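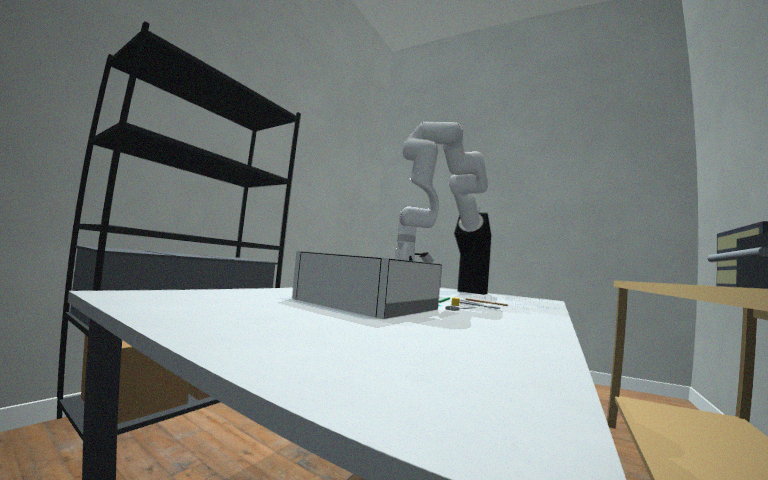
シミュレーターの中の作業部屋。白いアームの先が、灰色の箱のすぐ上まで来ています。

Villixの見学会に行ってきました(2026年2月3日)

行ってきましたよ、Villixのオープンデー! 前回は申し込みの画面を開いたまま夕飯を作っていたら満席になっていて、今回はもう受付開始の時刻にパソコンの前で待ち構えていました。定員28名。席が取れた瞬間、台所に向かって「取れた!」と叫んだら、鍋を見ていた夫に「何が」と言われました。

Villixはロボットアームに物の片づけを覚えさせている会社で、Engströmという古い印刷所だった建物の二階と三階に入っています。一階はパン屋さんです。見学の間じゅう、下からいい匂いが上がってきて、お昼前の回を選んだことをちょっと後悔しました。

ではいつものように、回った順に書いていきます。メモは取ったんですが、途中から興奮して字が読めないので、細かいところは怪しいかもしれません。間違っていたらコメント欄で教えてください。

二階・シミュレーターの部屋

最初に通されたのがここ。壁の大きな画面に、この部屋の中身がどーんと映っていました。私、ロボットの見学というと本物がガシャンガシャン動いているところから始まるものだと思い込んでいたので、まず画面の前に座らされて「あれ?」となったんですけど、結果的には一番長居したのがこの部屋です。

案内してくださったのはエンブラ・セーテルさん。早口で、手がよく動く人で、説明しながら自分の腕でアームの真似をするんですよ。肩を上げて、肘を曲げて、手首を下ろす。それを見てから画面に目を戻すと、白いアームの曲がり方がちゃんと腕に見えてくるから不思議です。肘のところの丸み、好きだなあ。つるんとしていて、関節のつなぎ目に灰色の影がふわっと乗っていて、ずっと見ていられます。

やらせている課題は、机の上の小物を箱に片づけるというもの。台の右奥に緑の小さいのと、黄色いサイコロみたいなの、それから鉛筆っぽい細い棒が置いてあります。手前にもう一本、濃い灰色の細長いものもあって、隣の席の人は「ドライバーだ」、私は「ペンだ」と言い張り、エンブラさんに聞いたら「アームにとっては細長いもの、です」と笑ってかわされました。

細長いものは難しいんだそうです。サイコロみたいなものは上からつまめばだいたいどうにかなる。でも棒は、向きを合わせないとつるっと転がるし、真ん中をつままないとおじぎする。言われてみれば、うちの娘も箸を箸立てに戻すのが下手で、いつもテーブルの端に転がしたままです。今度から優しくしようと思いました(三日くらいは)。

質問の時間に、後ろの列の男の人が「どうしてわざわざ棚や別の机まで作るんですか」と聞いていて、私もそれ、聞きたかった! 背の高い黒い棚があって、右には明るい木の机があって、黄色い横縞の入った黒っぽい機械まで載っているんですよ。アームの仕事には関係なさそうなのに。答えは「がらんとした部屋で覚えたことは、がらんとした部屋でしか通用しないことがあるので」でした。棚の位置を変えたり、床の色を変えたり、明かりの向きを変えたりした部屋をたくさん用意しておくんですって。この日の部屋は木の床に薄い灰色の壁で、落ち着いていて、正直ちょっと住みたい感じでした。棚の上のほうが空いているのも、私ならすぐ何か載せちゃうだろうな、とか。

影の話も面白かったです。小物のひとつひとつに薄く影が落ちているでしょう。あれを入れるか入れないかで、あとの出来が変わることがあるらしいんです。影の担当だというニョール・アイデさんが出てきて、影についてだけ、ものすごく熱心に話してくださいました。最初のころは影をつけ忘れていて、物が全部ふわふわ浮いて見えたとか。「浮いている鉛筆を見ると今でも胃が痛い」とおっしゃっていました。わかるような、わからないような。

二階・操作体験の机

シミュレーターの部屋の隅に、手で動かせるコントローラーが置いてあって、希望者は画面の中のアームを触らせてもらえました。もちろん並びました。並んでいる間に前の人のやり方をじっくり見て、頭の中では完璧だったんですよ。

いざ自分の番になると、まず前後がわからない。画面の奥に行かせたいのに手前に来る。左に寄せたら下がる。横でクサイ・ヒジャジさんが「ゆっくり、ゆっくりで大丈夫」と言ってくれるんですが、ゆっくりやっても方向が違うものは違うんです。箱の縁にゴンと当てたときは、画面の中なのに「すみません」と声が出ました。後ろの列から笑い声が聞こえて、耳まで熱かったです。

それでも最後に、緑のをつまむところまではいきました! つまんで、持ち上げて、運んでいる途中で落としました。クサイさんいわく、初めての人が力を入れすぎるのはよくあるそうで、入れすぎると横から逃げるんだそうです。豆腐を箸で持つときの感じかなと思ったんですが、豆腐の話は通じませんでした。

小学生の男の子が私の次で、あっさり二つ片づけて涼しい顔をしていました。すごいね、と言ったら「ゲームと同じ」と返されました。そうか、ゲームと同じか。

コツをひとつだけ教わったので書いておきます。視点を先に決めてから動かすこと。私は動かしながら視点もくるくる回していたので、自分で自分を迷子にしていました。次に行く人の役に立てばうれしいです。

階段の踊り場・年表

二階から三階に上がる途中の壁に、会社の年表が貼ってありました。手書きです。ところどころ字が傾いていて、インクの色が途中で変わっていたりして、こういうの大好きなんですよね。

最初の二年はRerkitachという名前の試作機にかかりきりで、そのあとBurniaという片づけ用のソフトに移って、今の形になったようです。Rerkitachの欄には「膝より低い物は拾えない」と小さく書いてあって、その下に別の字で「拾えた」とありました。日付はなし。どなたが書いたのか聞きそびれたのが心残りです。

年表の横に、これまでに試した部屋の数が書いてありました。600。最初は桁を見間違えたかと思いました。私なんて引っ越しを四回しただけでもう一生ぶんの間取りを考えた気になっていたのに。

三階・実機の部屋

ここは写真を撮らない約束の部屋なので、文章だけで失礼します。

案内はステラン・ダールグレンさんに交代。背が高くて、声がとても小さい人で、みんなでぎゅっと寄って聞きました。おかげで見学者同士の距離が妙に縮まって、隣の人とは帰りに連絡先まで交換しました。

実機は、見る前に音が来ます。ウィーンという高い音を想像していたら、もっと低くて、冷蔵庫が考えごとをしているみたいな音でした。動きは画面で見たよりずっとゆっくり。見学者がいる日は速度を落としているそうです。待っている間、部屋じゅうが息を止めているのがわかるんですよ。で、小さな積み木がトレーに入ると、わっと拍手。積み木ひとつで大人がこんなに拍手するかっていうくらいの拍手でした。

二回目は失敗しました。つかむ位置が少しずれて、積み木がころんと倒れて、アームがちょっと止まってから最初の姿勢に戻っていく。あの「ちょっと止まる」がたまらないんです。考え直しているように見えてしまう。ステランさんは小声で「次の指示を待っているだけです」と言っていましたが、私は考え直している派でいきます。

シミュレーターで覚えたことを本物でやらせると、どのくらいうまくいくんですか、という質問も出ました。物によるし、日によるし、机の表面にもよる、とのこと。数字で聞きたかった人は少し物足りなさそうでしたけど、私はその答え方、信用できるなと思いました。料理もそうじゃないですか。同じレシピでも、うちの火加減とよその火加減は違うし。

あと、非常停止の赤いボタンを押させてもらえる時間がありました。これは大人気で、子どもより大人が先に並んでいました。私も押しました。思ったより固いです。ぐっと押し込む感じで、止まった瞬間に部屋が静かになって、そこへ下からパンの焼ける匂い。忘れられない一瞬でした。

三階・お茶の時間

最後は三階の奥の部屋でお茶をいただきながらの質問会。予定では60分のうちの最後の十分だったはずが、全然終わらなくて、結局だいぶ延びました。

ここでお話しできたのがヘドヴィグ・ローケンさん。片づけの「正解」を決める係だそうで、そんな係があるんですか、と前のめりになってしまいました。鉛筆を箱に入れて、先が縁からはみ出していたら、それは片づいたことになるのか。箱の中で緑のと黄色いのが重なっていてもいいのか。そういうことをひとつひとつ決めていくんだそうです。うちの家族会議でやってほしい仕事ナンバーワンです。靴下が洗濯かごの縁に引っかかっている状態は「入った」に含まれるのかどうか、ぜひ裁定してほしい。

そう話したら、ヘドヴィグさんはしばらく真剣に考えて、「半分以上入っていれば、惜しい、にします」と。惜しい! 点数ではなく惜しい! 帰って夫に伝えたら、たいへん喜んで、以来うちの靴下は全部「惜しい」です。

仕事のきっかけを聞くと、もともとは図書館で本の並べ方を考えていたんだとか。棚に戻すという意味では同じですよ、とさらりと言われました。

お茶請けに出たのは一階のパン屋さんの小さなシナモンロール。二つ食べました。三つ目に手を伸ばしかけて、さっきの小学生と目が合ったのでやめました。

これから行く人へのメモ

入り口は通りに面した側ではなく、建物の裏です。パン屋さんの横の細い道を入って、緑の郵便受けが目印。私は表で五分くらいうろうろしました。

階段が急なので、歩きやすい靴で。エレベーターもありますが、荷物用と兼用で少し待ちます。足元に不安のある方は受付で声をかけると先に乗せてもらえます。

二階の操作体験は早めに並ぶのがおすすめ。説明が終わったらすぐ列ができます。上の階に移動する時間になると、そこで締め切りです。

撮影は二階だけ。画面を撮るときは部屋の明かりが映り込みやすいので、受付でもらえる案内ページの画像を使わせてもらうのも手です。

子ども連れも歓迎だそうです。ただ三階は静かに見る時間が長いので、小さいお子さんは二階でもう一度遊ばせてもらうほうが楽しいかも。スタッフの方がついていてくれます。

次の見学会は5月の予定で、もう100人を超える申し込み希望が届いているとエンブラさんが言っていました。回を増やす相談をしているところだそうです。私も次はあの小学生に負けないよう、娘のゲーム機で練習してから申し込みます。操作のことで質問がある方はコメント欄へどうぞ。お返事は週末にまとめて書きますね。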